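About us

Maston Community Language School. Saturday mornings, school terms only. Spanish and Turkish, kids and grown-ups, beginners mostly but we'll find you a spot if you're further along.

Sorry if you've been here before and this page was blank. It's been on the list. Finally done, Aug 19, 2023, between the nine o'clock class and the eleven o'clock one.

How it started

Purificación Rivas moved to Maston with two kids who were forgetting their Spanish. Nearest Saturday school was over an hour up the highway. She put a card up in the library, got a handful of families, borrowed the supper room at the hall. Chairs too big for the little ones. Photocopied everything.

Kaan Sezer came along a year later wanting to know if there was a Turkish group. There wasn't. So he started one. Same building, room next door, thin wall, a lot of singing coming through in both directions. We've kept it that way, two languages under one roof, and no plans to add a third just yet (we do get asked, please keep asking).
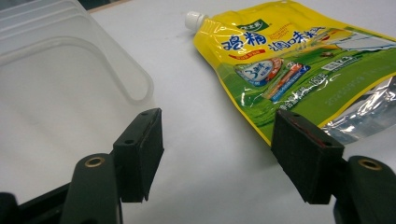
Who comes

All sorts. Kids with a grandparent overseas they can't really talk to on the phone. Couples where one speaks it and the other's tired of nodding along at Christmas. A few retirees heading off travelling. High school students who can't get the subject at their own school and want the practice before exams. You don't need any family connection. Plenty of our adult learners just liked the sound of it.

Youngest group is prep age. No upper limit.

How we teach

Talking first. Reading and writing come in once people are comfortable opening their mouths. Little kids get songs, stories, games, snack time in the language. Older kids do projects, usually one a term, last term was neighbourhood maps and the term before was recipes. Adults get a lot of role play, which they grumble about and then won't stop.

Homework is small. Ten minutes here and there during the week beats a panic on Friday night. We do notice the panic on Friday night.

No grades. Parents get a short written note at the end of each term saying what's going well and what to practise. If you need a letter for your child's day school, ask early, we're slow at these.

Our teachers

Purificación runs the Spanish side. Grew up in Alcaraz, trained as a primary teacher, still has the handwriting. Takes the middle group and the advanced adults.

Kaan runs the Turkish side. Evening classes for years before this, mostly grown-ups, now very keen on the under eights. Also does the timetable so any clashes, go to him.

Each class has a helper as well, often an older student who's come up through the school. All staff and helpers over 18 hold a current Working with Children check.

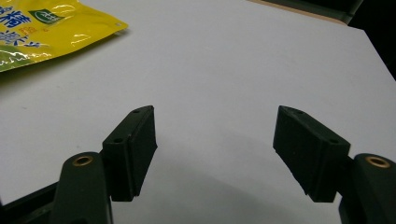
Fees

Kept as low as we can. 300 dollars for the year per student, payable in 2 halves, first one due by the end of week three. Books included, folder included, bring your own pencil case. Siblings get a discount, email for the form. If the money's a problem tell us, quietly, and we'll sort something out. No child's been turned away over fees and we'd like to keep it like that.

First lesson is a free trial. No need to book for the kids classes, but let us know for adults as the room is small.

A few practical things

Parking is behind the hall, not in front, the front belongs to the bakery and they will come and find you. Doors open ten minutes before class. Please walk under tens right to the classroom door and collect them from there too. Nut free snacks. Hats for the break, we go outside unless it's bucketing.

Class cancellations go out by text the night before if we can manage it. Make sure we have your right mobile number, we've got at least a couple of dead ones on the list.

Accross the year there's an open morning in August with food from both sides of the wall, a short concert, and second-hand books on the back tables. Everyone's welcome, enrolled or not. Bring a plate if you're able.

Getting in touch

Email is best, we check it most evenings. Phone goes to a machine during the week. Or just turn up on a Saturday and ask for Purificación or Kaan, one of them will be in the corridor lookng for a key.

Enrolments for next term are open now. Adult beginners Spanish fills first.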